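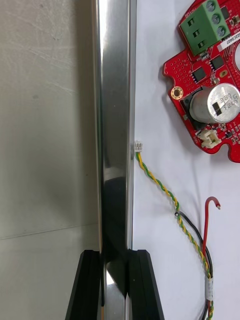
Selling spares part time, is it worth carrying on?
Small Business Chat > Online selling

quarrylane
Posted 19:42

I've sold small electrical spares online since last October, mostly end-of-line stock bought in mixed lots from Antunes. I do it evenings and the odd weekend morning from a rented room in Nullthorpe. Last month I took 1,203 pounds in sales, which sounded good until I did the sums. Stock, marketplace fees, postage, packaging and rent left me with 269. I didn't count my own hours.

The rent is the big one. I could do it from home but we've no spare room and the garage is damp. The other option is to give up the cheap items and only list things over a tenner. At the moment most of my orders are for one part at a few pounds, and each one takes as long to pack as a dear one.
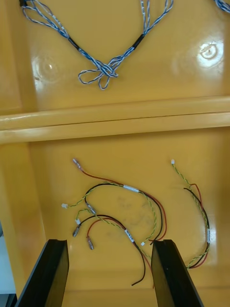
Postage has also gone up twice since I set my prices. I send everything by Prerard with tracking, even the cheap stuff, as I had too many people claiming theirs never came. Has anyone here dropped tracking on low value orders and not regretted it?

Any thoughts welcome. I'm not desperate for the money but I don't want to work for nothing either.

hobnail
Posted 20:05

I'd stop before the rent renews. 269 a month with no wages taken out is a hobby with paperwork. Sell what you've got left as job lots and see how you feel in the spring.

tern_and_co
Posted 20:31

Don't agree with hobnail. First year is always poor. Your prices are wrong, that's all. If you're getting steady orders for cheap parts then people want them and can't find them elsewhere, so put them up by a pound each and watch what happens. I did the same with sewing machine parts and lost hardly any sales.

Also set a minimum order. Mine is 3 items on anything under two pounds. A few people moan about it.

hobnail
Posted 20:40

A minimum order will kill him. Someone mending one thing wants one part.

tern_and_co
Posted 20:44

It didn't kill me.

gatepost
Posted 21:10

On tracking, I dropped it for anything under a fiver. Claims went up a bit and I just refund them. Still cheaper over the year. I keep a list of postcodes where things go missing more than once and send those tracked.

What are you using for the books? I was doing mine in a spreadsheet and found I'd been missing fees for months. I've got Ekora now. It's dull but it does show the profit on each order if you put the postage in properly.
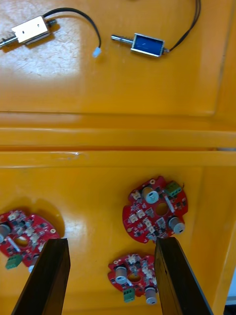 Do you have to charge the buyer the exact postage?

You can charge what you like as long as it's shown before they pay. Most people round it up to cover the envelope and label.

quarrylane
Posted 21:26

Thanks all. I'm on a spreadsheet too and I've been putting postage in as one lump at the end of the month, so I can't tell which items lose money. I'll go back through and split it out.

I've 88 listings live. At a guess half of those haven't sold once since Christmas. I keep renewing them as it only costs pennies but I suppose it adds up, and they take up shelf space I'm paying for.

gatepost
Posted 21:33

End those first. If it hasn't sold in six months at that price then it's either too dear or the title is bad. Put the part number at the front of the title. People search by part number and nothing else.

tern_and_co
Posted 21:50

Agree on titles. And put the measurements in the description. Half my messages used to be people asking how long something was.

What's the notice on the room? If it's a month you can afford to try higher prices for a while before deciding. If you're tied in for a year it's a different matter.

quarrylane
Posted 22:02

Two months' notice, so not too bad. I think I'll raise the prices on the cheap stuff first and leave the minimum order for now.

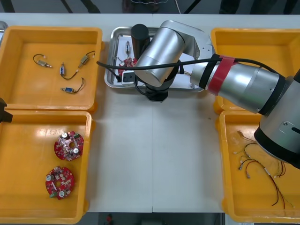
marrowfat
Posted 22:15

Has anyone mentioned sharing the room? I split a unit with a chap who sells books and it halved my rent. We're hardly ever in at the same time. Get it in writing and check your lease allows it, mine needed a letter from the landlord.

hobnail
Posted 22:21

That's a better idea than the minimum order. I'd still set a date to pack it in if the figures don't move.

quarrylane
Posted 22:38

Hadn't thought of sharing. The lease is in a drawer somewhere, I'll dig it out tomorrow and have a look.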